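The arm that wouldn't let go (and then wouldn't stop)

Posted Thursday by Zuleica Bastos
2 min read

OK so quick one, I have a train to catch. Lots of people asked what happened with the Prado arm this week and I'd rather write it once than eleven times.

Short version: protective stop didn't stop. No injuries. One bruised ego, mine.

Longer version. We were on the tabletop pick run, the usual household junk - bowl, cup, toy carrot, the blue rag, the striped cloth. Boring objects, on purpose. The Cullwood job has 394 picks in it and I wanted it finished before lunch. Got to pick 262. Gripper closed, force reading went flat. Not low. Flat, same value every tick. Controller decided it was still holding something and refused to open. Fine, seen that before, it's nearly always a cable.

So I hit the software stop on the tablet. Arm said stopped. Screen said stopped. I leaned in to look at the connector and the wrist came down a good hand's width more before it actually quit. Slow, but it came down. My fingers were maybe an inch away. 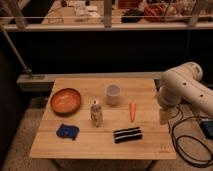

Reinaldo read the draft of this over my shoulder and wants it on record that the tablet button was never a safety stop, it only asks the program to pause, and the move already in the buffer gets to finish first. He's right. It's in the manual. I knew it, too, in the way you know things at ten in the morning with half a coffee in you. The red button was within reach and I went for the tablet becuase it was already in my hand.

So that's one problem and it's me. The other one is the flat reading, and that one isn't me.

Spent the afternoon on it. Swapped the wrist cable, no change. Reseated the connector, no change. Then slowed everything right down and ran the elbow through its range with the log open. Whenever the wrist went past a certain twist the signal froze and stayed frozen until a power cycle. Worse, the controller never flagged it. A dead sensor should throw a fault. Ours just kept repeating the last good number and carried on planning moves with it.

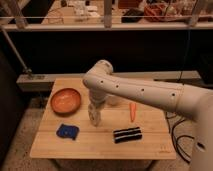

What changes now

Red button first, every time. Tablet is for pausing when your hands are in your pockets.

Nobody reaches over the table unless drive power is off. Off, not paused.

Little watchdog script: if the force value doesn't change at all for 2 seconds during a move, drop out and fault. Took me longer to name it than write it. Jozefína is checking it before it goes anywhere near the other arm.

The job is parked till the wrist is looked at properly. Cullwood know, they were nice about it. I've sent the logs to Navari and will post whatever they say, assuming its readable.

Gotta run. Comments open, be kind.

Recent posts
Rurkeneo update broke my calibration again
Labeling cables, a love story
August reading list
Why our bench is so low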